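Looking After a Light Wood Tabletop

Light wood shows everything. Coffee, ink, the blue off a new pair of jeans, the gray smudge that builds up where people rest their wrists. The good news is that most of it comes off with things you already own, and the top will stay decent for years if you deal with marks early.

Find out what you have first

Before you clean or sand anything, work out whether the top is solid wood or a thin veneer over a board. Look at the edge and then at the underside. On a solid top the grain on the surface carries over the edge and the same board shows underneath. On a veneered top the edge usually has a separate strip, and the underside may be a different wood altogether.

Then find out about the finish. Put a drop of water somewhere out of sight. If it sits there in a bead after five minutes, the finish is sound. If it soaks in and leaves a dark spot, the top is oiled and due for more, or the varnish has worn through. The dark spot will fade as it dries.

Everyday cleaning

Wipe with a damp cotton cloth, wrung out hard, and dry right away with a second cloth. For grease, add a few drops of dish soap to a bowl of warm water. Wipe along the grain. Skip the all-purpose sprays, the bleach wipes and anything with ammonia in it. They dull the finish slowly and you only notice when you move the fruit bowl.

Silicone polish is also best left in the store. It looks fine for a day, then it attracts dust, and if you ever want to refinish the top the new coat will not stick over it.

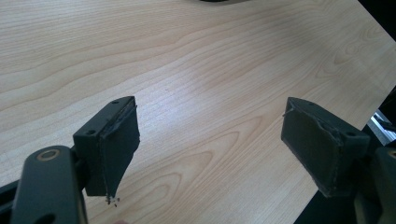

Orathai Boonyarit wrote in to say that she gave up soap on her oiled table and now uses a cloth dampened with plain water, with a little baking soda on the cloth for greasy fingerprints. She rinses the cloth twice and goes over the spot again so no powder is left in the grain. She does this after supper, and she oils the table in August when the windows can stay open overnight.

That works on oil. On a shiny lacquer, keep baking soda away from the middle of the table, as it can leave fine scratches that catch the light.

White rings

A white ring is moisture held in the finish. Try these in order and stop when the ring has gone.

1. Leave it alone overnight. Fresh rings often fade without help.
2. Lay a dry cotton dish towel over the ring and press with a warm iron, no steam, for a few seconds at a time. Lift and look each time.
3. Rub in a little petroleum jelly, leave it until morning, and wipe it off.

Test the iron on a hidden part first. Too much heat on veneer softens the glue underneath, and then you have a bubble to deal with as well.

Black rings

Black marks have gone past the finish and into the wood. They are most common under plant pots and cans. Wiping will not shift them. The finish has to come off that area, and the stain then gets treated with a wood bleach made from oxalic acid. Wear gloves and eye protection, follow the package, and rinse well. If the table is worth real money, pay someone.

Scratches

Light scratches in an oiled top can be rubbed out with a fine pad and a little of the same oil, always with the grain. On varnish, a wax stick in a matching color hides them. Buy the stick one shade lighter than you think you need. Wax looks darker once it is in the scratch, and a dark line on pale wood is worse than what you started with. 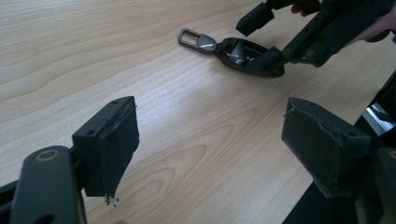 For a dent where the wood is crushed but not torn, steam can help on solid wood. Put a damp cloth over the dent and touch it with the tip of a hot iron. The fibers swell back up. Expect to touch up the finish afterward. Do not try this on veneer.

Sanding

Solid wood gives you plenty of room. Veneer gives you almost none, so sand it by hand, with a block, and go easy near the edges, where it is quickest to wear through. Start no coarser than 180 grit and finish with 240. Vacuum the dust, then wipe with a cloth barely dampened with mineral spirits and let it dry before you put anything on.

Choosing a finish

Oil is easy to patch and warm to look at, but it yellows pale wood a little. Water-based varnish stays clearest and takes hard use. Hard wax oil falls between the two. Whichever you choose, try it on the underside first and look at it the next day in daylight.

Rags with oil on them can catch fire on their own when they are bunched up. Spread them flat outdoors until they are stiff, or soak them in water in a lidded metal can. 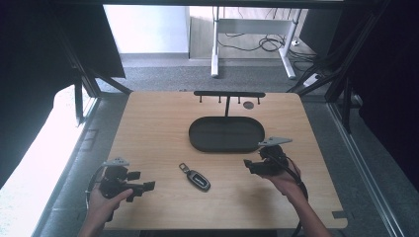 Felt pads under lamps and bowls are worth the small trouble. Replace them when they get gritty, or they scratch worse than the bare base would. Use a thick mat under anything from the oven, and keep the table out of direct sun, or at least turn it end for end every few months so it changes color evenly. Move the bowls and lamps while you are at it. Two hours of afternoon sun a day will leave an outline by the end of the summer.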